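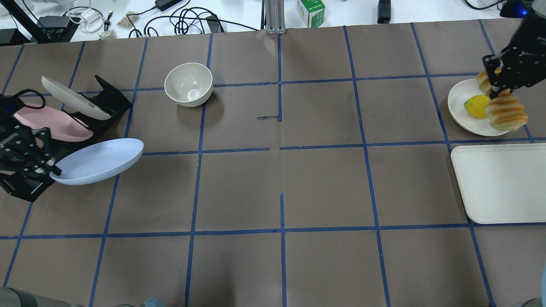
# Tabletop data collection – progress report, 1 Oct 2021

Hi Shanthi,

You asked for the plain version this time, so I've left out most of the charts. Numbers first, then how it's going, then what I'd like from you.

## Where we are

- 2994 episodes recorded on the two-arm table at Bidham
- 1624 of them reviewed and accepted for training
- 579 reviewed and rejected
- the rest still waiting for review

The backlog is mostly my fault. I had Laurențiu on recording for the whole of the last stretch when he should have been splitting his time with review, and the queue grew faster than I expected. Ismail has now taken over review in the mornings and it's already moving again.

## The kitchen set

This is the part I'm happiest with! We've moved from single blocks to real tableware and food shapes: plates in a rack, a bowl, a tray, bread rolls, a lemon. The operator drives both arms, so one gripper can be over at the dish rack while the other has hold of a roll by the plate. Those two-handed episodes are slower to record, but they're what the Nandeck people kept asking us for, and we had hardly any of them in the spring.

The blue tape grid on the brown paper is Veronica's idea. Before each episode the operator gets a short card with starting cells for the objects, and sets the table to match (give or take – a plate doesn't fit neatly in one cell, and we stopped fussing over that). Before the grid, everyone put the bowl in the same comfy spot and the model learned the spot. We now have starts spread over the whole table, and I can tell you which cells are thin. The far corners are thin.

One open question is whether the tape itself becomes a crutch. Lucian wants a batch on bare paper to check, and I agree with him, so that's going into the next block.

## What got rejected, and why

Most of the 579 are boring: the operator stopped early, or the written instruction didn't match what was done ("put the roll on the plate" when it went on the tray). A smaller pile is bad timing between the two arms' logs. Veronica fixed that in the recorder and we haven't thrown one out for it since.

Plates are still our hardest item. A thin rim in a rack is tough to grab by remote control, and 19 of the accepted plate episodes include a second try at the grasp. I kept those on purpose – I'd like the model to see recoveries too.

## Next, up to December

1. Clear the review queue before we add any new objects.
2. Record the bare-paper batch.
3. Fill in the far corners of the grid.
4. Send the first full training set to Pîrvu for their comparison run.

## What I need from you

A yes or no on keeping Laurențiu full time through December. If it's a no, I'd drop item 3 and keep the others.

Lucian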